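Zomer Counter Arm
For staff kitchens, care homes and small cafeterias

Overview | Specifications | Staffing | Service | Ordering

The Zomer Counter Arm is a light robot arm for plating and tray work in small kitchens. It is meant for sites that serve the same short breakfast or snack menu every day, where one or two people handle preparation, service and clearing at once. The arm works at a normal counter height, and it shares the counter with the people who use it.

Zomer makes the arm and the control software. Sirklow supplies the wrist and fingers. Sales and service are handled by Kirkegaard.

What it does
The arm moves single items of food onto plates, sets plates on trays and passes shakers, mugs and small containers to a set spot on the counter. It does not cut, pour hot liquids or clean surfaces. Those tasks stay with staff.

Setup takes 4 hours at most sites. During that time our technician and the kitchen lead mark out the work area together and go through the menu item by item. We ask that the person who works the early shift be there – they know where things are really kept.

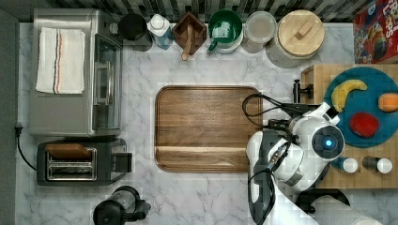 What happens to the jobs of the people already working in the kitchen?
Most sites keep the same number of staff and change what they do. The person who used to plate breakfast usually moves to the serving side, or takes over ordering and stock. Shift times may change as well, and we recommend settling that with the team before the arm is installed.

Working alongside the arm
The arm slows down when a person reaches into its area and stops on contact. It starts again only when someone presses the green button on the control box. Every person on the rota should complete the short training course, including temporary staff.

Plilteck, an office services company, has used the arm in its staff kitchen since March. The kitchen sends out 233 plates on a normal working day. Orvokki Seppälä runs the early shift there.

"The first two weeks were slower than before, and people should know that," she says. "I kept moving things back to where I had always put them. Now I set out the fruit and the plates, start it, and go and talk to the people at the counter. My wrists are better. I do miss having the kitchen quiet in the morning – it has a hum."

Two things changed at Plilteck after staff asked for them. The stop button was moved to the side nearest the door, and the arm is now switched off during the lunch rush, when there are too many people in a small space.

Specifications
Maximum load: 3000 g
Movement: 6 joints
Mounting: clamp or fixed base
Power: standard wall outlet
Training: included for all kitchen staff
Languages on control box: English, Finnish, Dutch, Danish

Cleaning and service
Wipe the arm down at the end of each shift with a damp cloth and a food-safe cleaner. Do not spray it directly. The fingers come off without tools and should be washed by hand.

A Kirkegaard technician visits twice a year. Faults reported before noon are answered the same day.

Ordering
Prices depend on the mounting and the length of the service plan. Contact Kirkegaard for a quote or to arrange a site visit. Please have the length and depth of your counter ready, along with a typical menu.

Page last updated August 31, 2022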